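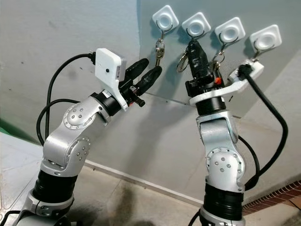

Pinen workshop opens its two-armed robot build to new members

4 May saw no ribbon cut at Pinen, but the members' workshop has set the next stage of its home-built robot going and is inviting people to join in.

Issued by Pinen, 2024-05-04

Pinen, the shared workshop on the Surnerora estate, is taking on new members for its two-armed robot project, known as Noron. The build began in January and the arms are now being used on small household jobs. The current one is hanging up keys.

The task uses four adhesive hooks on a plain grey wall. Noron has to lift keys and fobs and hang them by their rings on the hooks. Each arm has a two-fingered black gripper and a small camera in a white housing at the wrist. The arms are made up of silver-coloured links with black sections between them.

Keys were picked because most homes have them and they are awkward to handle. A ring swings when it is lifted, and the wire of the hook is thin. Members have logged 3267 attempts so far, including the failed ones. The log is kept on paper at the bench and typed up once a week.

The white camera brackets were made in the workshop. The first version bent when the cable pulled on it and was replaced. Cables are still run loosely beside the arms and will be clipped in place during the next round of work.

"We wanted a job that anyone could understand and that fits in a corner of the workshop," a spokesperson for Pinen said. "Hanging up a key takes a person a second. Getting two arms to do it has kept us busy for months."

Parts were paid for from membership fees and a small grant from Yüksel, a local hardware supplier. Yüksel also lends hand tools to the workshop.

The project group has 18 members and room for 21. No experience is needed, but new members must complete a safety session before working near the arms. Membership costs £55 a quarter and covers use of the benches and hand tools. Materials are charged separately.

Applications can be made at the workshop desk during opening hours.

Ends

We use cookies to improve your visit to this site. By continuing to browse you agree to our use of cookies. Accept | Manage settings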